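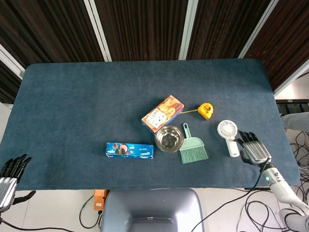

Head view attached to ticket, table layout B, right hand next to the fan

Ticket: Reach-order model picks the wrong object first
Project: Plillico
Opened by: Refilwe Zulu
Assigned to: Fatima Mokgethi
Opened: October 8, 2025
Status: Closed, with a grudge

Problem
The whole point of the Plillico method is that the policy gets a spoken-style instruction, ranks everything on the mat, and commits to one target before either hand moves. On layout A it does this well enough that I started writing the results section. On layout B, asked for the tape measure, it ranks the fan first in 19 of 30 trials. The fan is white and has a handle. The tape measure is yellow and does not. I have checked that the model knows yellow.

Expected: tape measure ranked first.
Got: fan ranked first, at high confidence, every bit as sure of itself as I was when I submitted the abstract.

Tried so far
Restarted the ranking node. No change.
Restarted everything. No change, plus a long wait for the arms to home.
Reworded the instruction from "tape measure" to "measuring tape". Slightly worse.
Swapped in the December checkpoint. It prefers the Oreo box. I sympathize but that is a separate ticket.

Fatima, first reply
Does the ranking change if both hands start parked further back? In your attached view the right hand is right beside the fan, fingers up. We feed hand pose into the ranker as a feature. I'd like to know how much it leans on that before anybody retrains anything.

Refilwe
It's a small feature. The Furtună ablation said we could drop it and lose almost nothing.

Fatima
The Furtună ablation was run on layout A, where no object is near either hand. Of course you lose almost nothing. Please run 10 trials with the pose input zeroed, same layout, same wording. Don't tidy the mat.

Refilwe
Ran them. Tape measure first in all 10. I would like it noted that I did not tidy the mat.

Fatima
Noted. So the ranker has learned "whatever is closest to a hand is what they meant". In the Rumcombe training set that's a decent guess – the operators tended to hover over the target while the instruction was being recorded. We taught it to read the answer off the operator's hand and then published a figure about language grounding.

Refilwe
Draft figure. It's a draft figure.

One thing still bothers me. With pose zeroed, the scores for the brush and the bowl come out nearly tied when I ask for the brush. They're next to each other, so it may be the crop. The extended bit of tape near the snack box might be pulling in its own box, too.

Fatima
Crop padding was set for Zarthorpe's camera and never changed. Cut it in half and rerun. If the tie goes away, it's padding. If it doesn't, open a new ticket and leave this one alone.

Refilwe
Tie is gone. Brush wins clearly, bowl drops to third. The snack box is second for reasons of its own.

Resolution
Pose input removed from the ranker and kept for the motion stage only. Crop padding halved in the shared config. Layout B added to the regression set, with the hands started in 2 positions so this can't hide again. Layout A numbers to be rerun without pose before they go in the paper.

Follow-up
Results section: reopened. Assigned to Refilwe Zulu.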